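November, notebook, mid-afternoon. Batch 42 of the sourdough starter trials, and I'm glad to say the Grostby flour has settled down at last. Joyce fed all the jars before lunch, bless her.

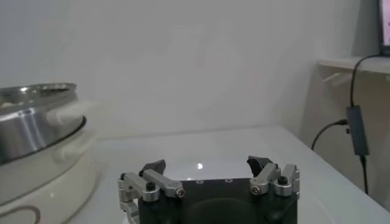 The Vurden rye is still sluggish – I'd like to give it 3 more feeds before we give up on it.
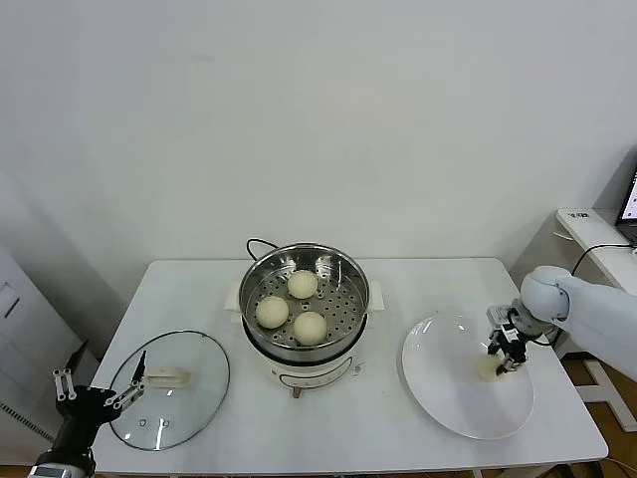 Wekesa wants a softer dough for the next batch, and I'm coming round to the idea. Three round buns in a steamer basket, pale and smooth-edged or not, do make me wonder about trying some of ours steamed. Ask Mwende about yeast.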